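Does anyone need a desk mat?

Posted October 2009

I have been suspicious of desk mats for years. My first office had one, a green leather-effect thing with padded corners that curled, and all it ever did was collect crumbs along the seam and make it hard to slide a piece of paper anywhere. I swore I'd never own one. You can probably guess where this is going.

The table came first. We cleared the back room in September and I wanted one long white surface in it, with nothing underneath. No drawers, because drawers are where I put things I don't want to decide about. I looked at a great many tables and formed a low opinion of most of them. The Vistetti was handsome in the catalogue and wobbled in the showroom when I leaned on it. The man there told me it would settle. Tables don't settle. If it wobbles with a vase on it, it'll wobble with my elbows on it.

I ended up with the Brosberg, which is long and plain and was described on the ticket as "endlessly adaptable". It's a flat top with legs. I'm not sure what else they think a table might adapt to. Still, it stood level on our floor first time, and the floor isn't especially level, so I'll give them that.

Then there's the white. I was warned about white by several people and ignored all of them, and they were partly right. Mugs leave rings. Biro leaves a faint blue line that takes more rubbing than you'd like. Worst of all is the glare in the morning, when the sun comes straight in and you can't look down without squinting. So after a fortnight I was reading about desk mats, with some shame.

What a lot of rubbish is written about desk mats. According to Morais, whose leaflet I still have, a mat will "define your working zone" and improve concentration. I don't believe a word of it. I've been sitting at a defined zone for weeks and I still get up to look in the fridge. There was also a claim that theirs would last for 100 years, or it may have been 100 washes, the print was tiny and the English a bit odd. Either way I don't plan to test it.

The Voltia one I bought in the end made fewer promises, which is mostly why I chose it. It's big, bigger than I pictured when I was standing in the kitchen with a tape measure, and it has a black-and-white photograph printed all over it. Rough stuff, like rock or moss, nobody in this house can agree which. I wanted plain grey. Plain grey was out of stock and would be for 26 days, and by then I'd have talked myself out of the whole thing.

I expected to hate the picture. I thought it would be like trying to work on top of a poster. After a few days I stopped seeing it, and the pattern hides pencil marks and toast very well. Whether that's a good thing is another matter. On the bare white I wiped up crumbs as I made them. Now I suspect I'm just storing them.

It does deal with the glare, I'll admit. And a mug on it doesn't make that horrible clack. Writing on a single sheet of paper is nicer too, with a bit of give under the pen. Against that, it slid for the first week whenever I leaned on the front edge, and it had a smell, sort of like a new shower curtain. I left the window open for 5 nights and the smell has gone, or I've got used to it.

My main objection is what happens to the rest of the table. Put a big mat in the middle and everything else gets pushed to the ends. The left end has become bottles and jars. I have moved them to the kitchen more than once and they drift back, a water bottle first and then its friends. The right end is where the bits of paper go, cards and slips and things I'm going to deal with later.

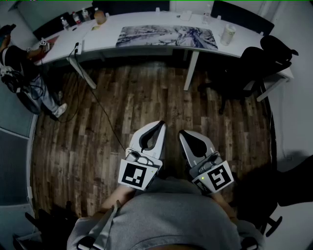

So I don't accept the argument that a mat keeps a desk tidy. It keeps the mat tidy. The rest is up to you, same as it was before you spent the money, and if you were the sort of person who lets jars gather on a table you'll still be that person with a nicer rectangle in the middle.

The other thing I'd hoped to sort out was cables. There is always one, and it's always black, and it always takes the longest possible route across the floor. I looked at the clips and the little fabric tunnels and the stick-on channels. Has anybody ever kept those stuck on for longer than a month? The glue gives up on anything that gets knocked by a foot. I've decided to leave cables where they fall and pull them out when I hoover. On a brown floor you do notice them, but I notice plenty of things in this house.

Would I buy the mat again? Probably, at the price, though I'd want the plain one and I'd go a size smaller. Would I tell you to buy one? If your table's dark already, I can't see the point. If it's white and gets the sun, then yes, grudgingly, but a couple of sheets of sugar paper would get you most of the way there for pennies and I rather wish I'd tried that first.

A few people asked last time about the total for the room. Table, mat, paint, lamp and the chair I haven't written about yet came to 870, and the chair was far too much of that. I'm still deciding whether I like it. It tips back further than I want to go and the lever that's supposed to stop it doesn't seem to do anything at all. Chair next time, once I've found the instructions.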